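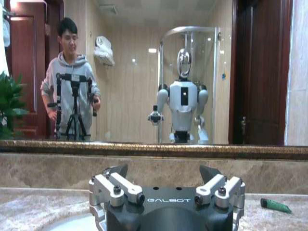

*Wrist camera view at a bathroom sink, with the robot and its operator reflected in the mirror.*

Hanne Juntunen has spent most of her working life on arm controllers. Since January she has worked almost entirely on mirrors.

She leads perception at Venenwood, a small software company that writes the layer between a robot's cameras and its motion planner. The product is called Ullari. It takes in depth and color images, builds a map of the free space near the arm, and updates that map while the arm moves. In kitchens it had been doing well. Bathrooms were a different matter.

"The planner believed there was a second room behind the sink," Juntunen says. "It's a reasonable thing to believe. The mirror gives you a doorway, a wall, a person standing there. Our depth estimate for all of that was pretty good, too. It was just on the wrong side of the wall."

In the early logs, the planner would offer paths that ran straight through the glass. The force limits on the arm stopped anything bad from happening, but the runs failed. Worse, she says, was the robot's own reflection. Ullari tracks moving things and keeps the arm away from them, and it picked up the reflected gripper as another moving thing.

"You reach forward and it reaches toward you. So you back off, and it backs off. We had one log where the arm did that for 19 seconds before the task timed out."

The first fix was a mask drawn by hand over the mirror area. It worked in the one bathroom it was drawn for. Santeri Ojala, who joined the team from a surveying software company, suggested using the robot's own motion instead. The controller already knows where the wrist is and how fast it is turning. If something in the camera image moves as a mirrored copy of that motion, the surface between them is very likely a mirror, and its plane can be worked out.

"Santeri wrote the first version in an afternoon and it was slow," Juntunen says. "It ran at 2 frames per second. But it found the plane."

The current version keeps up with the camera. Once the plane is found, Ullari puts a solid wall there and throws away the depth points behind it – or, with a setting turned on, flips them back into the room. Juntunen likes that setting more than her colleagues do.

"A wrist camera sees very little. It looks past the fingers and that's it. With a mirror you can get the person standing to the side, the door, the robot's other arm. That's information. Eero wants to delete it, and I understand why."

Eero Kauppinen maintains the planner. His objection is that flipped points carry any error in the plane with them, and a small tilt moves a person at the far side of the room by a lot. For now the flipped points can slow the arm down but can't be used to clear space for it.

Testing uses a set of 200 recorded reaches, replayed overnight against each build. Nine of them still fail. Most involve a mirror that the wrist camera sees only at a steep angle, so there is too little matching motion to work with. Glass shower panels are a separate problem, as they reflect and let light through at once. Ullari currently marks those as unknown and gives them extra room.

Asked what she would do differently, Juntunen mentions the log viewer.

"We couldn't see what the planner believed. We had the video in one window and numbers in another. I'd build the viewer first, with the map drawn over the image. We lost weeks there."

The next release, planned as Koivisto, will include the viewer. Shower glass is on the list for the one after.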